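Dorstead HG-2 Hand-Held Gripper
Set-Up Guide, Section 4: Comparing Finger Pads

4.1 Purpose

Use this procedure to compare two finger pads on the same tool before you commit to a matched pair. It applies to the HG-2 with the wide-angle camera fitted and the Prutumach logger connected. Complete Section 3 (Camera Mounting and Focus) first. Results taken with an unfocused camera cannot be compared with later runs.

4.2 What You Need

HG-2 gripper with charged battery
One solid pad and one mesh-faced pad, both black
Pad driver (supplied)
Pale wooden test block and test board
Logger cable, 1800 mm
Lint-free cloth

Note: Pads from the earlier Santoso kit fit the same carrier but sit lower in it. Do not mix the two kits in one comparison.

4.3 Fitting the Pads

1. Switch the gripper off and wait for the status light to go out.

2. Open the jaws by hand until they reach the stop.

3. Slide the solid pad onto the left carrier, raised rim facing inward. Tighten the screw until the pad no longer rocks.

4. Slide the mesh-faced pad onto the right carrier. The perforated face must point toward the opposite pad.

5. Wipe both inner faces with the dry cloth. Do not use alcohol on the mesh.

CAUTION: Keep fingers out of the jaws when you switch the gripper back on. The jaws travel to the stop and return once during start-up.

4.4 Setting the Logger

6. Connect the cable to the logger before you connect it to the gripper.

7. Open the Comparison page and enter 1379 to unlock the pad settings.

8. Set the grip limit to level 8. Leave the release delay at its default value.

9. Enter a name for each pad. Left and right are always given as seen in the camera view. If you swap pads during the session, change the names before the next run.

Note: Error 71 on this page means that the logger has lost the camera signal. Reseat the cable at the gripper end and repeat step 6.

4.5 Checking the Grip in the Camera View

10. Stand the test block upright between the pads and close the jaws.

11. Bring the block up to the test board. Hold the tool so that both pads stay at the bottom center of the view and the board extends toward the right.

12. Check that you can make out the inner face of the mesh pad and the point where the block meets the board. A bright green spot near that point may tint the surrounding wood. It does not affect the comparison.
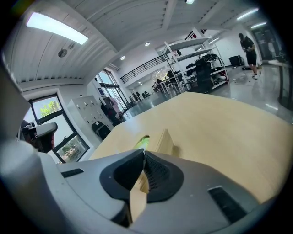

13. Check the edges of the view. The gray shell should fill the lower part, and the dark ring of the lens should be present in all four corners. Straight ceiling beams and light fixtures will look bent. No correction is needed at this stage.

14. Keep the vents on the upper surface of the shell uncovered. If your grip blocks either one, move your hand back.

4.6 Running the Comparison

15. Press Start on the logger. Hold the block in place until the tone sounds.

16. Release the block, reset it upright, and repeat until the run counter shows Complete.

17. Swap the pads between carriers, rename them as described in step 9, and do a second set. A difference that follows the pad to the other side belongs to the pad. A difference that stays on one side points to the carrier or the screw.

18. Save both sets under one session name.

Note: Ineke Boersma's bench notes for the Cundport trials list slip values for both pad types on bare wood. Use them only as a starting point. Values for painted or coated parts must be measured again.

CAUTION: Stop the run if a pad lifts from its carrier. Switch off before touching the screw.

Send questions about pad wear and saved sessions to Puspita Siregar, Dorstead Service, and attach the session file. To remove the pads, go to Section 5.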